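Search this site Go
Everyday Science > Fabrics and Fibers

Why Do Clothes Have Stripes?

Look through a drawer of T-shirts and you will probably find at least one with stripes. Stripes are one of the oldest patterns people have put on cloth. They are also one of the easiest to make, once you know how cloth is put together.

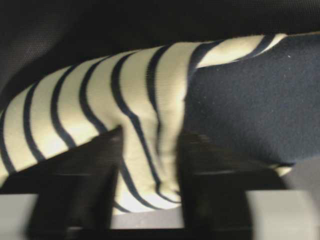
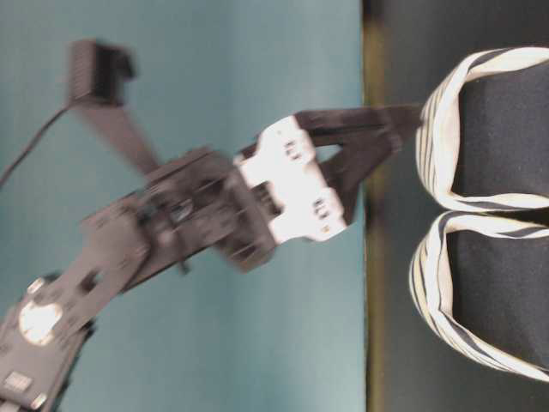
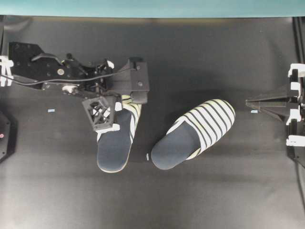 First picture: cream cloth with navy stripes. The stripes bend where the cloth folds.

How weaving works

Woven cloth is made of two sets of threads. The first set is stretched tight on a frame called a loom. These threads are the warp. The second set goes over and under them, from side to side. These threads are the weft.

If all the threads are the same color, the cloth comes out plain. To make stripes, the weaver changes color. Say you weave 10 rows of cream weft, then 10 rows of navy, then go back to cream. You now have stripes going across the cloth. If you put the colors in the warp instead, the stripes run the long way. Do both and you get checks.

What about T-shirts?

Most T-shirts are knitted, so they have no warp or weft. Knitted cloth is made of loops, with each row of loops pulled through the row before it. That is why a T-shirt stretches when you pull it over your head. A knitting machine makes stripes by switching to another color of yarn after a set number of rows.

Printed stripes

Some stripes are not part of the yarn at all. They are printed on top of finished cloth with dye or ink. You can often tell by turning the cloth inside out. Printed stripes usually look paler on the back -- sometimes you can hardly see them.

A visit to the mill

The Sorell mill in Flestlow makes striped cloth for aprons and deck chairs. Its largest loom holds 1604 warp threads, and every one has to be in the right place before the loom starts. One wrong thread makes a thin line of the wrong color all the way down the roll. The mill keeps a book of 213 stripe patterns, and the oldest pages are drawn in pencil.

Try it yourself

You need a piece of stiff cardboard, scissors and two colors of yarn.

1. Cut 8 small notches along the top of the card and 8 along the bottom.
2. Wind one color of yarn up and down through the notches. Tape the ends at the back.
3. Weave the same color over and under until you have a band as wide as your thumb.
4. Change to the second color and weave another band.

Push each row down with a fork as you go. Keep the yarn a little slack at the sides, or your cloth will get narrower toward the top.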